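How the back room became the mahjong room

So I finally have a room for tiles. If you've been reading for a while you know I've been playing mahjong on a folding card table for years, the kind with one leg that gives up if you lean on it while reaching for the wall. I've lost more good hands to that leg than to any player in Murkmont, and I play with some pretty ruthless people.

The back room was supposed to be a study. Then it was where the suitcases went. In June I moved the suitcases up to the attic (eleven trips, I was sore for a week) and stood there in the empty space and thought, well, obviously a mahjong table goes here!

I looked at a lot of tables. New ones are expensive, and the shipping made me want to lie down. There's a secondhand furniture place called Çetinkaya out past the lumber yard that I only ever go to for lamps, and I stopped in on a whim and there one was, right behind a stack of dining chairs. They wanted 372 dollars. I offered 300, they laughed, and I paid 372. No regrets at all. A similar one I'd been drooling over in the Gralance catalog was 800 before tax, and it didn't have the lovely dark reddish wood around the edge that made me fall for mine.

Getting it home was its own adventure. It's much heavier than it looks. The doorway to the back room is narrow and the table is, of course, just a tiny bit wider than that, so it had to come in on its side with the legs going through first. I was sure we'd scrape the rim. We scraped the door frame instead, and I can live with that. I've got leftover paint somewhere, probably in the same attic as the suitcases.

Then there was the question of what to put next to it. Anybody who plays for more than an hour knows you can't keep drinks on the playing surface. One spilled soda and you're picking tiles out of a puddle and wiping down every single one. I tried little stools at each corner first, but people kicked them. I tried a rolling cart, and it rolled. In the end I pushed the big work table in alongside and threw a cloth over it – a thick, felt-like one in a slate blue that I'd bought for another project and never cut. The fabric shop had it on the remnant shelf and I took all that was left.

I love that cloth more than I expected to. Cups don't slide on it, it hides the glue marks on the work table, and it makes the whole side of the room feel softer and quieter. It does collect lint like you wouldn't believe. I keep a roller in the drawer and do a quick pass in the evening before people come over.
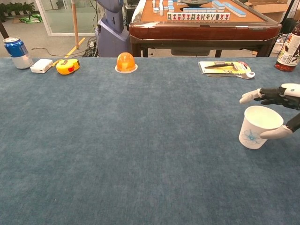
Keeping the side table clear is the part I'm still bad at. My rule is that it's for drinks and snacks only, and I break it constantly, because it's the biggest flat surface in the house and everything I pick up gets put down there. I'll walk in with a drink and a tape measure and walk out with neither, and that's how you get a yellow tape measure lined up near a drink can along the back edge, with the tiles just beyond. The paper cups with the little blue flowers are my favorite, though. They came in a sleeve of 40 from the party aisle and I've been rationing them.

I did buy a proper bin for all the odds and ends, a Skovex one with a lid, and it's sitting in the hall waiting for me to decide where it lives. Under the work table would make sense, but that's where my feet go when I sit there to sort tiles. Maybe by the window.

Still on my list: a better lamp (the one overhead throws your own shadow right on your hand), a rug that chairs can slide on, and some kind of shelf for the spare sets. I measured the wall and there's room for one 58 inches long if I don't mind it bumping up against the curtain. I do kind of mind. If you've got a shelf that works in a narrow room, tell me about it in the comments, and tell me what you keep your tiles in too. My oldest set is still in a cookie tin and the lid doesn't close anymore.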